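Print this page | E-mail this page

Imrie Letter Tiles, Loose Set
Last updated: January 20, 2020

The Imrie set is a bag of cream-colored letter tiles with bold black capitals, sold without a board. Teachers buy them for spelling tables, and a good many go to people replacing pieces lost from an old word game. 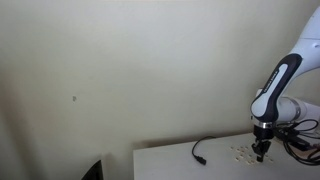

By the Kedivix product desk
Catalog writer, games and classroom

Each tile is a small square with one letter on the face. The print is heavy enough to read from across a table, which matters when four people share the same pile and half the letters are sideways or upside down to somebody.
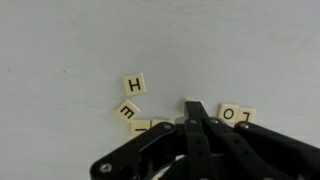 The E, H, L and O get used up first in beginner word lists, so the set carries extras of all four. If you run short anyway, single letters can be ordered in packs of 30. Write the letter you want on the order form — we don't send mixed packs.

A white or pale tabletop works fine. The edges of the tiles show up well enough against it, and they slide easily when you want to push a word together. On a very slick surface some people put down the Rorholm felt mat, sold separately.

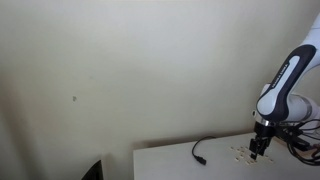 Wipe with a damp cloth and let them dry before they go back in the bag. Do not put them in the dishwasher. Not suitable for children under 4.

The classroom tub holds 600 tiles and comes with a lid. The tub stacks, but no more than two high when full. 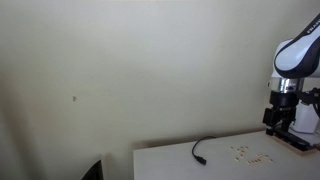

Orders for the tub ship from our Idska warehouse and can take some 35 days. The loose set is normally in stock. The next print run is due in April, with the same lettering as this one, so old and new tiles can be mixed.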